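Nettoyer un ballon blanc sans abîmer l'impression

Laurinda Lobo
Bonsoir à tous, je me permets d'ouvrir un sujet parce que je range la chambre des enfants depuis ce matin et que je suis tombée sur notre ballon de foot blanc, celui qui a un dessin imprimé en foncé sur un des panneaux. J'y tiens beaucoup (un souvenir de voyage de mon frère) et j'aimerais lui rendre son éclat sans toucher au dessin.

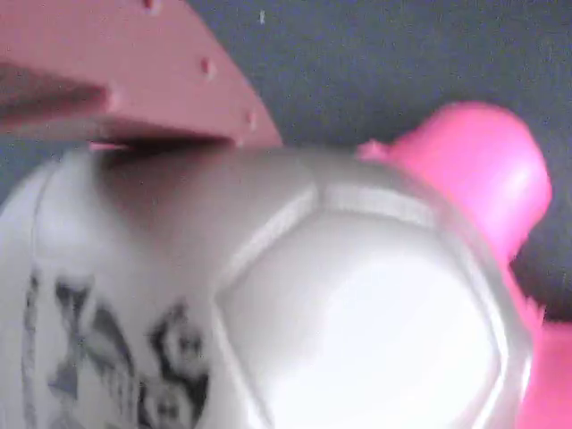
J'ai pensé à l'eau tiède avec un peu de savon de Marseille, mais ma voisine ne jure que par la gomme magique. Vous feriez comment, vous ?

Jaime Loureiro
Surtout pas la gomme, malheureuse ! J'ai effacé la moitié d'un logo en 5 minutes avec ça. Un chiffon doux, du savon, et on tamponne.

Adelino Arruda
Pas d'accord avec Jaime, la gomme va très bien sur les panneaux unis, à condition de rester loin de l'encre. Pour les coutures, une vieille brosse à dents. Laurinda, il y a aussi du texte dessus ?

Laurinda Lobo
Oui, « MARYLAND » en majuscules noires, à côté du logo avec les engrenages. Je vous le remets de ce côté-là, et merci pour votre patience !

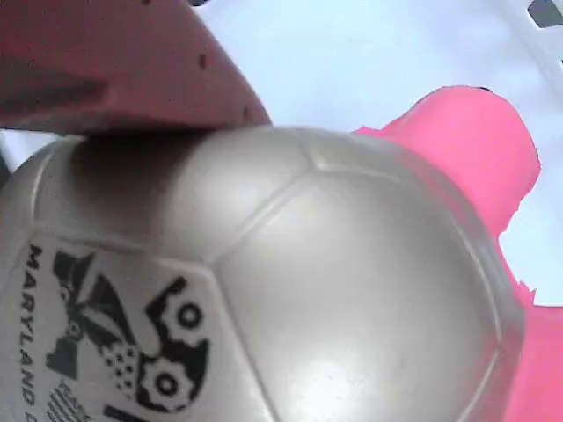 Hanne Saarinen
Moi je le laisserais tranquille, franchement. Un ballon c'est fait pour rouler dans l'herbe, et si l'encre s'use un peu, ça fera des souvenirs en plus. Mais si tu le gardes sur une étagère, évite le plein soleil, le mien a jauni.

Jaime Loureiro
Ah non Hanne, pas dans l'herbe !

10 partages · 5 commentaires

Sujets récents
Regonfler un ballon sans aiguille
Ranger les jouets dans une petite chambre
Taches de feutre sur plastique rose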